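I bought the Trisier emergency radio in February, a week after the floods took our power out, and I've put off writing this until I'd properly lived with it. We were 2 days without electricity and the only news I had was shouted over the fence by my neighbour Elaine Guerra, who had it from her sister. So yes, I was in the mood to spend money.

It's a wind-up radio with a torch on one end, a small solar panel on top and a socket for charging a phone. Winding is easy enough, though my wrist complained before the battery did. Reception is very good downstairs and a bit scratchy in the back bedroom. I've had the local station on while cooking most evenings, just so I know I can find it in the dark without my glasses!

The torch is the best bit. It's bright, it has a lower setting for reading, and the switch is big enough to work with gloves on. The phone charging is another matter – a lot of cranking for very little, and I wouldn't count on it for more than a quick call to say you're all right.
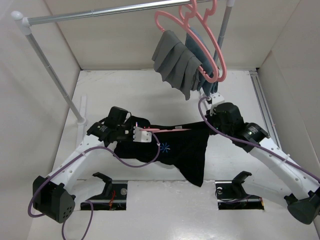 Two robot arms with a black garment, under the rail of a rack.

I also tried the Brinar, which Marlene Hinrichs lent me from the box our street group keeps for bad weather. It's lighter and the sound is nicer, but the handle feels flimsy and there's no solar panel at all. Marlene likes it because it fits in her coat pocket (the Trisier certainly won't). If you're likely to be leaving the house in a hurry, hers may suit you better.

A few grumbles. The instructions are printed so small that I gave up and pressed things until they worked. The siren button sits right next to the volume, and I've set it off twice, once at six in the morning. And the strap came loose within a month, so mine now hangs from a bit of garden string.

Would I buy it again? I would, and I've told my mum to get one for her flat, which is on the ground floor and nearer the river than I'd like. Keep it with your candles and give it a wind every few weeks.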